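ok small thread on the great desk cleanup, which has eaten my whole May

the big wooden table has been my dumping ground since I moved in. Mail, chargers, craft stuff, a Kalletti catalog I kept meaning to read. 37 pens (I did count, I was procrastinating) and I've kept 3

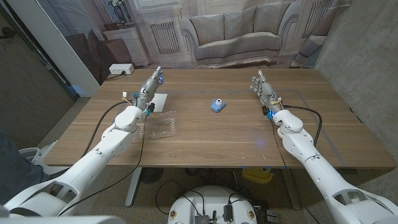 little blue toy camera gets the middle spot

I found it at the Skirkeck flea market years ago and it's moved with me 2 times. Zero practical use. I love it so much!! It used to live on a shelf behind a plant, poor thing

the gray tape is for the layout — I wanted to know how much of the tabletop I really need before buying an organizer. Everything inside the lines is work space. I keep going back and forth on whether to make it smaller

also please tell me what you all do with clear plastic trays. I cannot throw one out. I've got a stack of them in the closet and every time I think "ooh, beads" and then there are no beads
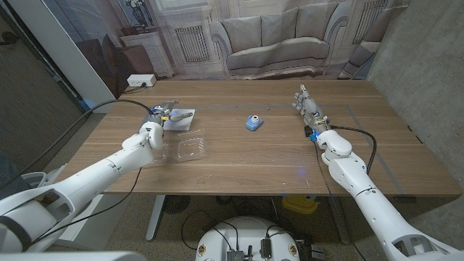
anyway the organizer I'm looking at is the Grusa one with the shallow drawers. A friend swears by Urbonaitė but theirs are so deep, and I know myself, I'd lose things at the bottom for a decade

next up is cables. I have a bag of velcro ties somewhere — probably in the closet with the trays

oh and if anyone has a trick for getting tape residue off wood without wrecking the finish, I'm listening. Somebody already said olive oil and I'm a little scared of that

will post more when the drawers get here, if I ever pick a color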